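Oiling the worktop, second attempt

The first coat went on in January and never cured properly. The room sat at 16 degrees for most of the month, and the tin of Plandlow hardwax says 20 as a minimum, in type small enough that I read it only after the surface had stayed tacky for two days. I scraped it back with a cabinet scraper, wiped down with white spirit and left it alone until the heating was sorted.

Second time round I sanded with the grain at 102 grit (an odd grade, but Jistent sell it by the roll and it cuts more slowly than the usual 80). On flat-sawn boards the direction is not always obvious. Where the figure curls, whichever way you go you are crossing it somewhere, so I follow the length of the board and accept some faint scratching in the arcs. It closes up under oil.

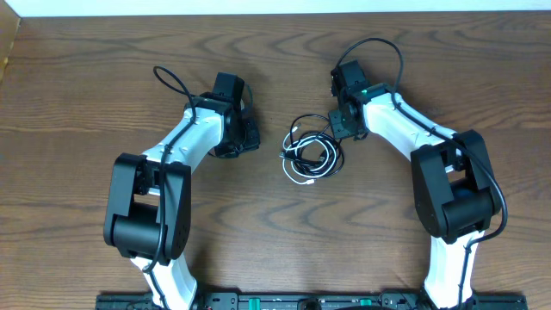 Folke Lie

Application was by lint-free cloth, a thin film, left for 20 minutes and then buffed until the cloth stopped dragging. Most of the trouble people report with hardwax comes from leaving too much on. If it looks glossy after buffing, there is still surplus on the surface and it will cure soft.

I did 2 coats, with 16 hours between them. The tin allows less, but the underside of an old board holds moisture and I would sooner wait. Do the underside as well, by the way -- one coat is enough, and it keeps the board from cupping when the heating comes on.

Used cloths go flat on the line outside until they are stiff. Do not ball them up in the bin. They can heat themselves to the point of catching fire.

Still to do: the end grain, which drank the first coat in the time it took to fetch a fresh cloth, and the strip behind the tap where the old varnish has gone white. I have a Movoton sanding block on order for that bit -- the corner is too tight for the one I have.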